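Moving the kitchen to the back room

We are five weeks into swapping the kitchen and the back room, and the sink finally has water. The old kitchen faced the road and got no sun after noon. The back room gets it until dinner.

The cabinets came from Bassey in April. One door was the wrong size, and the replacement took 4 phone calls. The floor cost $457 more than the quote - the boards under the old carpet had to come up.

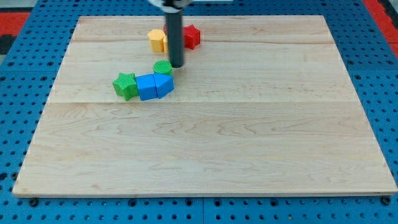
Paint was the slow part. We tried two whites from Asent and both looked gray by evening, so we went with a pale yellow. It needed a second coat near the window.

Still to do: the light over the stove, the trim, and a shelf for the big pots. The fridge is in the hall for now. We eat a lot of soup.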